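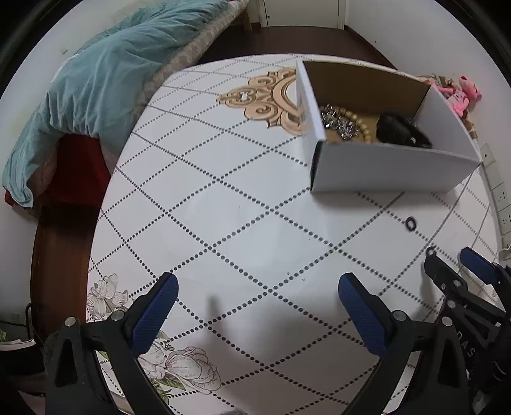

4.3 Recording sort-and-place examples in a home setting

This section applies to operators who record examples with the Ilano hand-held gripper in furnished rooms. It assumes that the gripper has been charged and paired as set out in section 3, and that the household has signed the consent form. Operators who are recording at a fixed bench should follow section 4.2 instead.

Each example is one complete attempt at one task. The learning system is trained on the whole attempt, including the approach and the withdrawal, so an example that begins late or ends early is of little use to it.

Preparing the work area

1. Choose a table that stands at a comfortable height and can be reached from at least two sides. Everyday furniture and belongings elsewhere in the room should be left as they are. A bed with its covers thrown back, toys on a ledge or a door standing open all form part of the variety that the Kamik collection is intended to capture.

2. Leave any tablecloth in place. Patterned cloths are welcome, including those with printed flowers or lattice lines. Smooth out only those folds that would catch the fingers of the gripper.

3. Set the open box on the table with its inside visible from the operator's position. It may be placed at an angle. Do not line it up with the edge of the table or with the pattern of the cloth, and change its position after every five examples.

4. Place the small items for the session in or beside the box. Suitable items include chain, strings of wooden beads and rubber rings. A mixture of stiff and limp items is preferred.

Note: Small dark rings are easily lost to view against a dark line in the cloth. They may still be used, and a ring lying across a printed line is a valid starting position. The operator should confirm its place by eye before recording begins.

CAUTION: Small rings and beads are a choking hazard. Do not record while young children or pets are in the room, and check the floor beneath the table before leaving.

Checking the gripper

5. Open the fingers fully and inspect the blue grip pads. The textured faces should be clean and free of lint. Replace a pad if the texture has worn smooth at any point.

6. Check that the screw near the base of each finger is seated. Tighten by hand with the driver supplied. Do not use a powered driver.

7. Hold the gripper over the table with the fingers open and look at the preview. Both fingers should rise from the bottom of the view, with a clear gap of table between them. If either finger is missing from the preview, refit the camera mount as described in section 3.5.

8. Where two grippers are in use, bring the second one into the work area and confirm that it can be moved freely without striking the first. The two need not be visible in full at the same time.

CAUTION: Keep loose sleeves, hair and jewellery clear of the metal linkages.

Recording

9. Press and release the record button. Wait for the short tone, then hold the gripper still for two seconds.

10. Move towards the chosen item at an even pace. Close the fingers only when the item lies between the pads.

11. Carry the item to its target and release it. For a tangled chain, lift whatever the fingers have gripped and do not shake it free. If other items come up with it, continue to the target and mark the example with code 3 (mixed lift).

12. Withdraw the gripper to its starting height, hold still again and press the button to end the example.

13. A dropped item does not end the example. The operator may try again twice within the same recording — after that, stop and mark it as incomplete. Incomplete examples are kept, and must not be deleted from the device.

Note: Do not speak the name of the item during recording. Labels are added later by the review team, and Zubaida Yousafzai has asked that they be based on the pictures alone.

Closing the session

14. Enter the room type, the table covering and the items used on the session sheet. Leave the field for the household name blank.

15. Return all belongings to the household and connect the gripper to the Garenon dock until the transfer light is steady.

16. Report damaged pads or a failed transfer to Alaric Kasprzak, quoting fault form 769.

Section revised 13 June 2021. Approved for field use by Edit Antal.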